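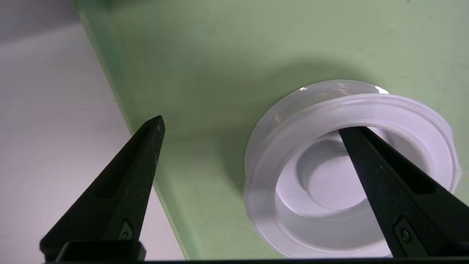 Category: Home & Storage > Small Spaces

Trays Before Baskets

Most household tables collect two kinds of objects: those in use, and those nobody has put away. Itzel Montes, a storage planner at Nurel, separates them by container height. Low rims are for things handled every day. High sides are for things that can wait.

A tray with a raised rim stops a roll of tape from traveling and leaves it visible from a chair. Clear containers belong there too, laid flat – a transparent lid on a pale green tray is easy to lose, so Montes gives it a fixed corner. Decorative pieces, such as a waffle with cream and a mango cube on top, may sit on the tray while sorting is under way. They should not stay.

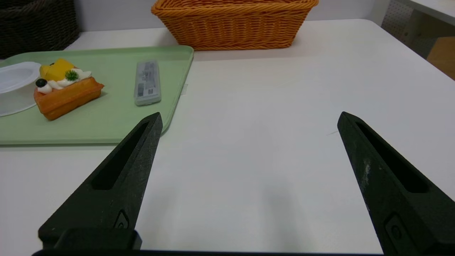
Choosing the basket

Woven baskets vary more than their labels suggest. Sloped sides shed light items toward the middle and waste space at the rim. Straight sides hold boxes better. Montes keeps two at the back of the table, one dark and one light, and assigns each a single category. Toy food goes in the light one, where small pieces show against the weave.

Rectangular cases go on the tray last, after the round items have been placed. Set diagonally, a case takes up more of the tray than its size requires.

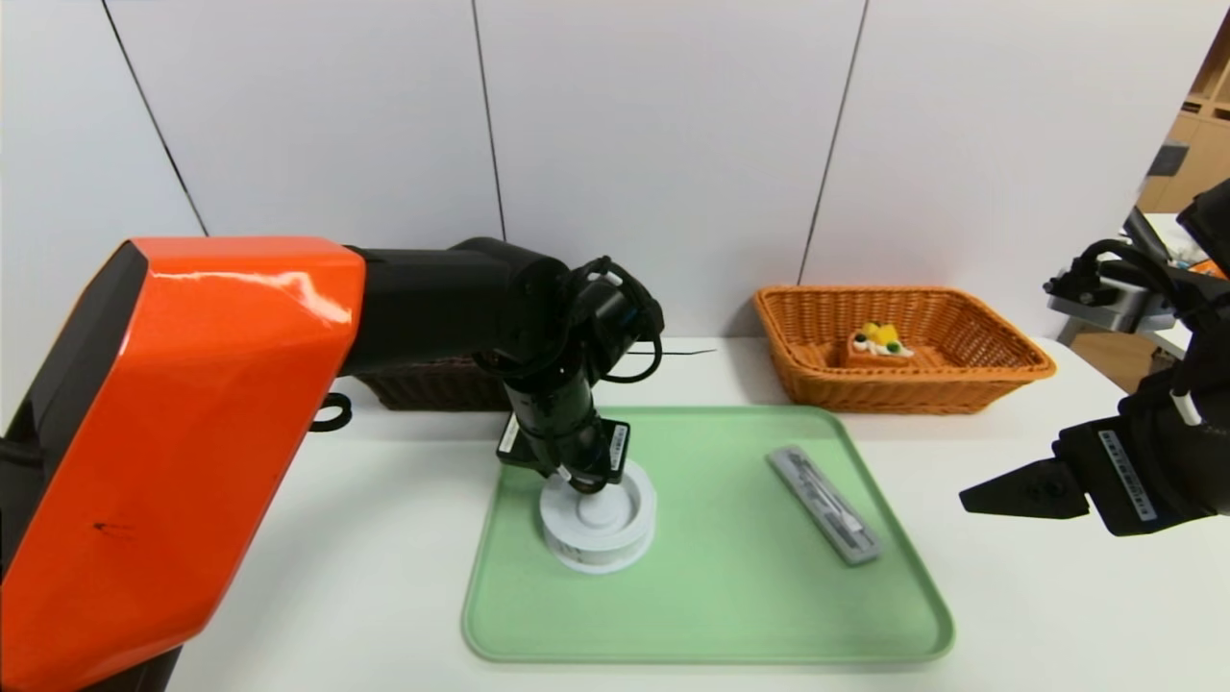
Squaring it to the rim recovers the corner. Pongsak Onsri, who tested the method on a desk 70 centimeters deep, found that the tray needed clearing every Tuesday and the baskets far less often. He now allows eight items on the tray and moves the oldest when a ninth arrives.

19 shares | 3 comments

Usa Srisuk
What do you do about dust in the weave? Mine needs a brush.

Yolanda Whitfield
Soft paintbrush, dry. Water warped one of mine.

Čestmír Ševčík
Eight items is generous. I stop at five.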